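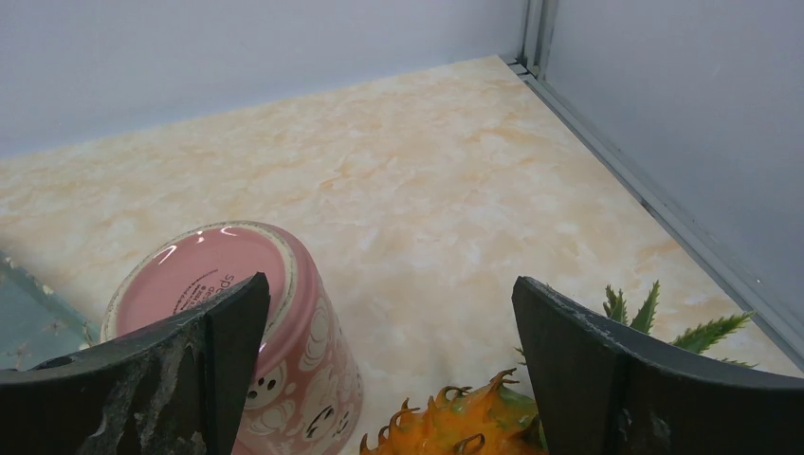
Ukwood こども工作室　第31回
**カップの底と高台（こうだい）**

カップを使うとき、底を見ることは少ない。底には、形、表面、文字の三つについて調べるところがある。この回では、焼き物のマグカップの底を読む方法と、カップをおぼんに並べる方法を説明する。

## 1. 高台とは何か

焼き物のカップをさかさまにすると、多くの場合、底に輪の形をした出っぱりがある。これを高台という。カップを机に置いたとき、机にふれるのは高台だけである。底の中央は少しへこんでいて、机との間にすき間ができる。

底が完全に平らだと、ほんの少しのゆがみでもカップはがたつく。輪の形なら中央のふくらみが机に当たらないので、安定しやすい。熱い飲み物を入れたときも、すき間の空気が熱を机に伝わりにくくする。

高台の直径は、カップの口より小さいことが多い。直径が小さいほど、横から押されたときに倒れやすい。高さのあるカップではこの差が大きく出る。

## 2. いろいろなカップ

飲み物の入れ物は、材料によって底のつくりが違う。プラスチックの計量カップには高台がなく、底が平らなものもある。焼き物には高台のあるものが多いが、ないものもある。
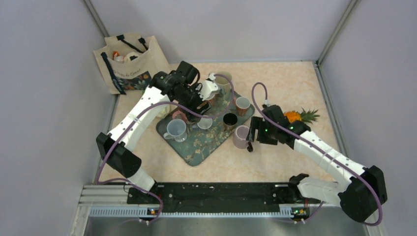

口の広さ、高さ、持ち手の有無も入れ物ごとに違う。同じおぼんにのせるときは、底の直径と高さを先に見ておくとよい。持ち手は外へ出る部分なので、場所を余分に使う。

調べるときは、次の表をノートに写して使う。

| 調べること | 書き方 |
|---|---|
| 材料 | 焼き物、プラスチックなど |
| 高台 | ある、ない |
| 底の直径 | ミリメートル |
| 持ち手 | ある、ない |
| 底の文字 | そのまま写す |

直径は定規（じょうぎ）を底に当て、いちばん長くなる位置で読む。2回測り、値が違ったらもう一度測る。

## 3. つやのある面とない面

焼き物の表面のつやは、釉薬（ゆうやく）による。釉薬はガラスのもとになる材料で、窯（かま）の中で高い温度になるととける。冷えると、うすいガラスの層になって表面をおおう。

高台の先には、ふつう釉薬をつけないか、焼く前にふき取る。とけた釉薬は接着剤のようにはたらき、カップと窯の棚板がくっついてしまうからである。そのため、底の中央はつるつるなのに、輪の部分だけざらざらしたカップができる。

釉薬のない面には、よごれが入りやすい。黒や灰色の点、すったあとが残ることもある。

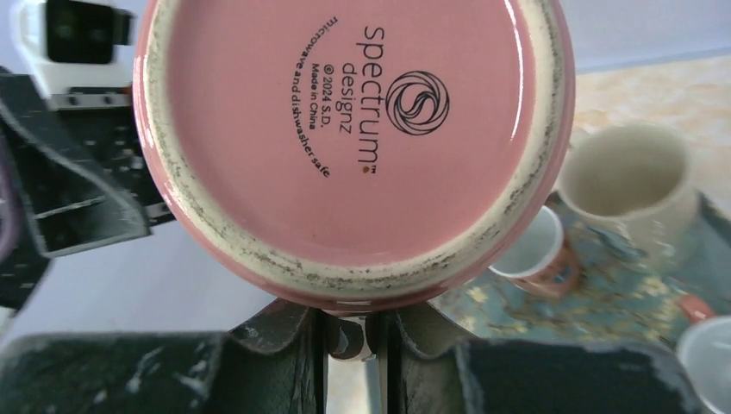 うちのカップも輪のところが黒ずんでいて、洗っても落ちません、割れる前ぶれですか、という便りが読者から届いた。色の変化だけでは、割れるかどうかは判断できない。見るべきものは線である。細い線が高台から横の面まで続いていたら、ひびの可能性がある。大人に見せ、確かめるまで使わない。

## 4. 底の文字を読む

底に印刷された文字は、だいたい次の種類に分けられる。

- **マークと名前**　作った会社や、デザインした会社を表す。
- **©と年**　絵やデザインの権利を示す。©の後ろの年は、そのカップが焼かれた年と同じとは限らない。
- **Made in ～**　作られた国を示す。「Made in China」なら中国製である。
- **microwave safe**　電子レンジで使える。
- **dishwasher safe**　食器洗い機で使える。

最後の二つは「microwave and dishwasher safe」とまとめて書かれることもある。何も書かれていないカップは、使えるかどうかを底だけで決められない。金や銀の線があるカップは、電子レンジで火花が出ることがある。

文字は高台の丸みにそって曲げて並べる場合がある。読む向きが途中で変わるので、カップを回しながら読む。

## 5. おぼんに並べる

おぼんは、いくつかの入れ物をまとめて運ぶ板である。ふちは、すべった物が外へ落ちるのを防ぐ。角が丸いおぼんでは、すみに使えない部分ができる。

重さの中心がおぼんの中央に近いほど、両手にかかる力の差は小さくなる。重い物を中央に置き、軽い物をその外側に置く。
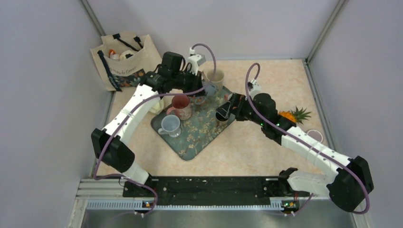 ## 6. 並べる手順

1. おぼんを平らな机に置く。
2. いちばん重い入れ物を中央に置く。
3. 残りを、左右の重さがそろうように置く。
4. 持ち手がとなりのカップに当たっていないか見る。
5. 両手でおぼんを少し持ち上げ、かたむくほうを調べる。
6. 机にもどし、かたむいた側のカップを中央へ寄せる。

練習は空のカップで行う。カップが倒れたら、起こす前に口と持ち手を見る。欠けたところがあれば手でさわらず、大人を呼ぶ。

ノートの表は、次回「ふたと注ぎ口」でも使う。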